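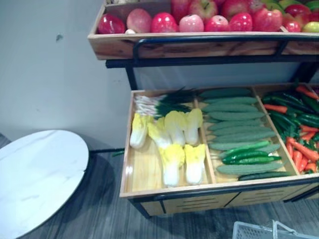 # Setting up a two-tier display with artificial produce

This procedure covers dressing a two-tier rack with artificial fruit and vegetables for a shop window, a training store or a play market. It assumes a metal frame that carries one shallow tray on top and one deeper, divided tray underneath, set farther back. The Derese and Clanda racks at the Tandavville store both follow this layout.

Allow 80 minutes for a first build. A reset after cleaning takes much less.

## What you need

- Rack frame with both trays
- 2 dividers for the lower tray
- Artificial apples for the top tray
- Artificial vegetables for the lower tray
- Spirit level
- Soft brush and lint-free cloth
- Sanding block, 100 grit
- Non-slip shelf liner (optional)

## 1. Prepare the trays

Remove both trays from the frame. Run the sanding block along the inside faces and the front board, with the grain. Knots and uneven grain can stay, but raised splinters must go; foam-core fruit tears easily. Brush out the dust and wipe down with a barely damp cloth. Let the wood dry fully before loading.

The two trays do not have to match. A streaky, weathered board on top and smoother, lighter wood below is a common combination and needs no stain.

## 2. Level the frame

Stand the frame against a plain wall, leaving enough of a gap to get a hand behind it. Check the level across the front rail, then along each side. Adjust the feet and check again. Artificial fruit is light and rolls on a slope that real fruit would tolerate.

Refit the lower tray first. The upper tray limits access once it is in place.

## 3. Fit the dividers

Place the dividers to make three compartments, running back to front. A slight angle is acceptable and makes the compartments look less like a parts bin. Push each divider down until it touches the tray floor along its full length - any gap will collect leaf tips.

## 4. Load the lower tray

Work from the back to the front in each compartment.

1. Lay long items such as green onions along the back, bulbs to one side and leaves to the other. The leaves may drape over a divider.
2. Add the back row of large items. Napa cabbages go directly on the wood.
3. Add the front row with the white bases toward the front edge, so that the yellow leaf tops fill the middle of the compartment.
4. Press the outermost cabbage against the divider to stop the row from spreading.

Keep one vegetable dominant in each compartment. Leave a little bare wood showing.

## 5. Load the upper tray

Refit the upper tray and load the apples in rows, back row first. Mix the finishes: glossy next to matte, large next to small. Reds can carry most of the tray, with a pale pink or a yellow-green apple placed off center. Avoid a regular color sequence.

Turn each apple so that the mold seam faces down or back. Check along the lip of the tray for small items that have migrated from another bin, and return them.

## 6. Maintenance

Dust weekly with the soft brush. Wash plastic pieces in lukewarm water with mild soap; foam pieces are wiped only. Pieces that have lost paint go to the back row or into the spares box.

The display at Ekum runs under 600 lux, and fading shows first on the pale apples. Swap front and back rows each month, and replace the whole top row in October before the holiday layout goes in.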